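Carpet in the back room, rip up or clean?

huia_k
7 September 2020
Moved in 3 weeks ago, carpet in the back room is tired. Not ruined, just flat and a bit whiffy near the door. Want it sorted before the shelves go in. Hire a machine or pull the lot up? Budget is tight. No idea whats underneath either.

Folke V
Clean it first. Hire machine, hot water, go slow. Two passes over the traffic bits and one everywhere else. Windows open, fan on. Don't put furniture back the same day, learned that one the hard way.

hagedorn63
Disagree. If it smells by the door the underlay's gone and no machine will fix that. You'll just soak it and make it worse. Lift a corner, have a look. Pliers, ten seconds.

Folke V
You don't know the underlay's gone from one whiffy patch. Could be wet shoes. Ours was.

hagedorn63
Could be. Still lift the corner.

golnar_a
Bicarb overnight before you spend anything!! Brush it in, vaccum slowly in the morning, both directions. Costs nothing. Did our lounge and hallway with it and I'd been all set to ring the carpet place.

harish.amin
bicarb gets in the vacuum filter, just saying. mine died after. might of been old though

golnar_a
Mine's a Hollmann with a bag, never had a drama. Bagless maybe not.

huia_k
Ok lifted a corner. Underlay is crumbly but dry, boards under it, no stain. Smell is definitely the carpet itself. Quote for new carpet was silly so cleaning wins for now. Which brand of shampoo?

harish.amin
whatever comes with the machine. Rilleo one is fine. use half what it says on the bottle or it goes crunchy

hagedorn63
Dry is good. I'd still replace that underlay before shelves go on it, you won't want to shift them later. But your room.

huia_k
Fair point, thinking about it. Machine's booked, came to $63 with the shampoo. Doing the bicarb tonight first, bagged vac borrowed from mum. Starting at the far wall and working back to the door. 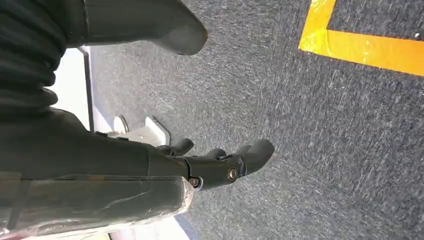 Shelves can wait till the pile's dry right through. Will post how the door patch smells after.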